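Subject: Re: [fullesska-refinish] Old floor wax under water-based finish
Date: Jun 14, 2022

On the old list someone wrote:

> We are getting ready to redo the floor in the back
> room at Gostora. The boards are pine and were waxed
> for years. We want to put a water-based finish on
> them. One of us says a drum sander will take the wax
> off by itself. Another says we have to strip it with
> mineral spirits first. The room is 23 feet long and
> not very wide. We also don't know which grit to start
> with. The paint store told us 36 and that sounds
> rough for pine.

I did two waxed pine floors in the Brakatora building and one at home, so I can answer most of this. My experience is all with softwood. If anybody has done the same on oak or maple, please add to it.

Strip first, then sand. Wax melts from the heat of the drum and clogs the paper. On the first floor I skipped the stripping and went through a stack of belts in one morning. I also think some of the wax was pushed down into the gaps between boards, and it showed up later as small craters in the first coat of finish. I had to sand that coat off.

For stripping I use odorless mineral spirits and white cotton rags. Work on a patch you can reach without moving your knees. Wet it, let it sit a few minutes, scrub along the grain with a synthetic pad, wipe up, and turn the rag often. When a clean rag comes up without yellow on it, move on. Windows open, pilot lights off, respirator with organic vapor cartridges. Spread the used rags flat outdoors to dry, or put them in a metal can of water with a lid. Do not leave them in a pile.
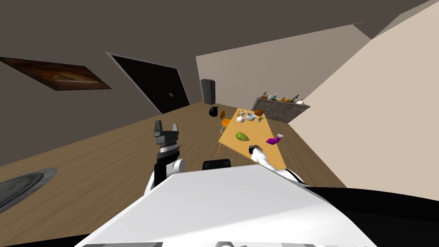
How long should the floor sit between stripping and sanding?
Overnight is the least I would allow, and two nights is better if the room is cool or has only one window. Put your nose near the boards in a corner. If you can smell solvent, wait.

On grit, the store is thinking of hardwood. With pine I start at 60 and only go coarser if the boards are badly cupped. After that I use 80 and then 100. I stop at 100 under water-based finish. Going finer closes up the surface and the first coat doesn't grab as well. Vacuum between grits, including the baseboard edge, or you will drag a coarse grain around under the fine paper and get a long scratch.

The rental drum sander is the risky part. Lower it while you are walking and lift it before you stop. If it sits in one spot for even a second it leaves a dip in pine that you will see every evening when the light is low. If nobody in your group has run one, ask for the flat orbital type. It is slower, and in a room that size I would not mind the extra day.

Here is the order I would follow, with what I know about each step.

1. Empty the room completely. Pull the shoe molding and number the backs of the pieces so they go back where they were.

2. Set every nail. Pine shrinks and the heads creep up over the years. One raised head will tear a belt. I set mine an eighth of an inch down.

3. Strip, wait, sand, as above.

4. Vacuum, then wipe with a cloth barely damp with water. Skip the sticky tack cloths, some of them leave a residue that water-based finish doesn't like.

5. Test a spot in a closet or behind the door. Brush on a little finish and look at it after 8 hours. If it crawls or beads, there is still wax. I use the Pesonen satin, but this test works with any brand.
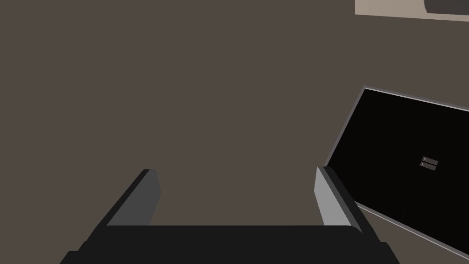
6. Put down a coat of dewaxed shellac if the test looks doubtful. It sticks to nearly everything and the finish sticks to it. It will warm up the color some.

7. Apply three coats with a lambswool or foam applicator, keeping a wet edge. Abrade lightly with 150 before the last coat, and vacuum again.

8. Stay off in shoes for a day and keep rugs off for two weeks. Felt pads go on the furniture legs before anything comes back in.

Shellac and lambswool pads are cheaper from the Brakatora supply counter than from the paint store, or were when I last bought any. They also rent the orbital by the half day.

I have 9 unused sanding sheets for the orbital, all 80 grit, left over from my last job. They fit the common square pad. Write to me off list if you want them.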